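## 4. Setting up the fryer stand for a community cookout

Read this section before you move the stand off the trailer. It covers the Tallusus double-basket propane fryer with the folding stand. If you have the single-basket model, skip step 6.

You will need:

- the stand, with all four leg braces
- the hose and regulator that came with the fryer
- one full propane cylinder
- peanut or canola oil
- a clip-on thermometer
- a fire extinguisher rated for cooking oil

### 4.1 Placing the stand

1. Pick a level spot on dirt, gravel, or concrete. Do not set up on a wooden deck or under a canopy.
2. Keep the stand at least 15 feet from any building, tent, or parked car.
3. Unfold the legs and push each brace down until it clicks.
4. Press on each corner of the stand. If it rocks, move it. Do not shim the legs with rocks or folded cardboard.
5. Set the serving table upwind, with a clear path between it and the fryer.
6. Hang the second basket hook on the side away from the burner knob.

**Note:** Rope off the cooking area before guests arrive. At the Simevwood picnic in July we used garden stakes and twine, and it held up all afternoon.

### 4.2 Connecting the gas

1. Turn the burner knob to OFF.
2. Stand the cylinder upright, as far from the burner as the hose allows.
3. Thread the regulator on by hand. Do not use a wrench.
4. Open the cylinder valve slowly and brush soapy water over the connections.
5. Watch for bubbles. If you see any, close the valve, tighten the fitting, and test again.

**Caution:** Never look for a leak with a match or lighter. If the bubbles keep coming after a second try, close the valve and call Dennis Makokha. He has the spare hose. 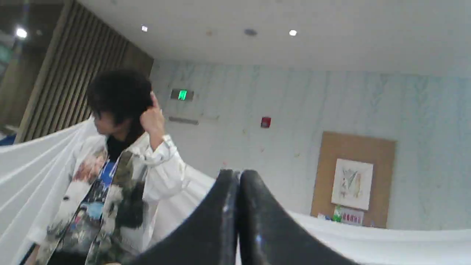

*Page last changed: January 4, 2023*

### 4.3 Filling and heating

1. Check that the pot and baskets are completely dry.
2. Pour in oil up to the lower line stamped inside the pot. The upper line is the limit with food in the basket.
3. Clip the thermometer to the rim so the tip sits in the oil and off the bottom.
4. Light the burner and set it to medium.
5. Bring the oil to 350°F. Stay with the fryer the whole time.

**Caution:** If the oil starts to smoke, turn off the burner and let it cool. Do not move the pot, and do not add cold oil to bring the temperature down.

### 4.4 Frying the fish

1. Pat the fillets dry before breading. Thaw frozen fish all the way through in the refrigerator.
2. Load no more than five fillets per basket.
3. Lower the basket slowly, with long gloves on.
4. Cook until the breading is golden and the fish flakes with a fork. Thick pieces take longer, so cut into one to check.
5. Hang the basket on its hook to drain, then tip the fish onto a rack.
6. Wait for the oil to get back to temperature before the next batch.

**Note:** Fry hush puppies last. The loose batter clouds the oil. Caroline Nyamweya's recipe is in section 7, along with the slaw and the sweet tea.

### 4.5 Shutting down

1. Close the cylinder valve first and let the flame burn out, then turn the knob to OFF.
2. Leave the oil in the pot for at least three hours. Check it with the thermometer before you touch anything.
3. Strain cool oil back into its jugs and write the date on each one. Throw it out if it smells sour or has turned dark.
4. Wash the baskets in hot soapy water and dry them.
5. Disconnect the hose and coil it loosely in the blue bin.

The cylinder rides upright in the trailer with the valve closed and the cap on. Return the trailer key to Subira Mugo.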